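Demonstrations by hand: how many, and how neat?
Robot Teaching > Getting Started
Posted November 9, 2020

fellmont_basement
I'm trying to teach a small arm to take a hardcover off a shelf and stand it upright on a table. No code for the motion itself, just me showing it, over and over, with a hand-held gripper, and then training on what I recorded. I have 90 demonstrations. The trained arm reaches for the book with great confidence, closes its jaw a finger's width in front of the spine, and carries nothing at all to the table, where it sets nothing down very gently.

Do I need more demonstrations, or better ones? And would I be better off driving the arm by remote control from the start? A friend swears by it. I own a game controller and not much patience.

edum_lachance
More, and better. Sorry.

I went through this with books last May. My first batch was 185 demonstrations and I was proud of every one, which was a mistake, as I found when I played them back. In half of them I'd closed the jaw, felt it miss, opened, shuffled forward and closed again. You do this without noticing. Your hand forgives you. The model doesn't know the first squeeze was an accident and learns it as step one of the procedure. Your arm grabbing air in front of the spine sounds a lot like that.

What I'd do, in this order:

Play back all 90 at half speed and throw out every one with a second grab. Don't be sentimental.

Check when the jaw closes against where the gripper is at that moment. If your two recordings are out of step by even a little, the arm will close early forever and no amount of fresh data will fix it. Mine were out of step. I blamed the book for a week.

Then record new ones, moving slower than feels natural, and pause before you close. Start from a different spot each time. If you always come in from the same side, you've taught it one reach and a lot of copies.

Also, use more than one book. Shiny covers are worth including if the real shelf has them, and thick ones behave differently from thin ones once they're in the jaw.

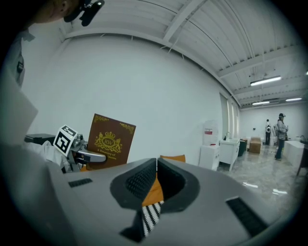 Book held upright in the left jaw, marker card on the arm.

I ended up at 317 keepers before it stood a book up often enough that I'd show it to a relative.

hurbridge_hal
Just use remote control. Way more accurate, the robot records its own joints so there's nothing to line up. Hand-held is for people who like walking around.

edum_lachance
To be fair to the post above, it's right about the lining up. When you drive the real arm, what you record is what the arm did, and it can't show itself a move it isn't able to make. With a hand-held gripper you can twist your wrist into something your arm at home will never manage, and find out later.

But a game controller for a book? Try it for an evening. I got 14 usable runs in one sitting and a sore thumb, and most of those runs have a long thoughtful wobble before the grab. The model learned the wobble beautifully. If you go that way, get a small leader arm you can move by hand and have the real one copy it.

fellmont_basement
Went back through the recordings. Second grabs in a lot of them, including one where I appear to have tried four times and then used my other hand. Also the jaw signal is running ahead of the motion. Fixing that first and re-recording after. The controller is back in its drawer.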